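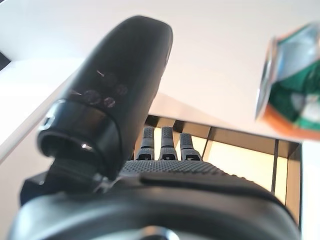
2 min read

Draklow Match Ball: product page and shop notes
Rochelle Dvorak, Jan 26, 2024

Volleyball makers love a big claim. Draklow's brochure says its new match ball "flies truer", "feels softer" and "lasts longer", and doesn't say than what. We stock it because clubs kept asking for it, and it's a decent ball. Whether it's a better one than the Tromano your team already has in the bag is another matter.

What you get

Size 5 indoor ball, 18 panels, glued, with a dimpled cover. Supplied flat, so you'll need a pump and a needle. Neither is in the box, which at this price is a bit mean. Colours are blue and yellow, or plain white. The white shows every mark off a sports hall floor, so think twice unless you enjoy wiping balls down.

The "1000 hits" claim

Draklow says the cover keeps its grip for 1000 hits. I asked what counted as a hit and was told "normal playing contact". A keen junior squad could get through that in an evening of serving practice, so either the figure is very modest or it doesn't mean much. I wouldn't buy on the strength of it.

Our test balls went out to a women's league side in July. They came back with the printing worn off but the seams sound. The setters liked the touch. The liberos said they couldn't tell it from the Tromano with their eyes shut, and two of them preferred the Tromano.

Does it float more?

Some people swear by it for float serves. I'm not convinced. A ball that's slightly under pressure will wobble all over the place whatever name is printed on it, and plenty of clubs never check. Get a gauge before you get a new ball.

Who should buy it

Clubs whose league has named it as the match ball, obviously. Players moving up from a school ball will notice a difference too, though they'd notice it with the Araújo as well, and that one costs less.

Who shouldn't

Anyone playing outdoors. The cover soaks up damp and the glue doesn't like sand. The Zoltine beach ball is stitched and built for it. Beginners don't need this either, and will probably find a lighter training ball kinder on the forearms.

Care

Wipe with a damp cloth, no detergent. Let a little air out before flying with it. Don't leave it in a hot car. Don't sit on it (juniors, this means you).

Stock and orders

Blue and yellow: 200 in stock
White: 800 in stock, draw your own conclusions
Club orders can be mixed across both colours. Printing a club name takes longer, and printed balls can't be returned unless they're faulty. Unused plain balls can come back if they haven't been inflated.

Also in indoor balls: Tromano, Araújo, junior and lightweight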